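Swapping the tubes in the Davasel

I bought the Davasel headphone amp used in January, and for most of the time since then I left it alone. It came with the stock tubes and a power supply that runs warm enough to notice when you pick it up. The seller said it had 93 hours on it. I have no way to check that, but the sockets were tight and the volume knob had no scratch in it, so I took his word.

What got me to open the box of spares was channel balance. At low volume the left side was a little louder than the right. I swapped the headphone cable first, then the headphones, then the RCA leads from the DAC. Same thing each time. When I traded the two tubes left for right, the louder side moved with them. That settled it.

I ordered a matched pair from Plisby. They were $74 with shipping, which is more than I wanted to spend on an amp I paid so little for. They took 6 days to get here. Both were wrapped well and the pins were straight. One had the printing slightly crooked on the glass, and I don't care about that. 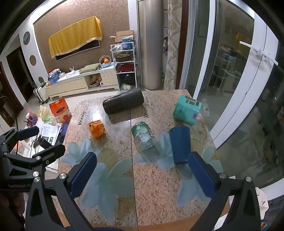
The table, with the dark blue cup and the green-banded jar to the right of the seam.

I let the new pair run for three evenings before I sat down to listen properly. I don't have a strong opinion on burn-in. I did it mostly so that I wouldn't have to wonder later. The balance problem is gone, even with the knob barely off its stop, and that was the whole reason for the purchase.

As for the sound, the bass is a bit firmer on my closed headphones and the same as before on the open ones. Vocals might be slightly forward. If someone switched them back while I was out of the room, I am not sure I would catch it. There is less hiss between tracks, and that one I would bet money on.

Siu-ming Chow wrote to me after my last post and asked if I had tried the Gorkurness transformer with this amp instead of the supply it ships with. I haven't. He says it took care of a faint hum in his, but mine doesn't hum, so I'm leaving it for now. He also runs his from a Fu DAC with the output set 3 dB down, to get more travel on the volume knob. I tried that on my own DAC last night and it does help. I can get to a bit past nine o'clock on the dial now before it's too loud for late listening.

The old tubes went back in the box with a piece of tape on the weak one. Next I want to clean the input jacks, as the right one crackles when I turn the plug.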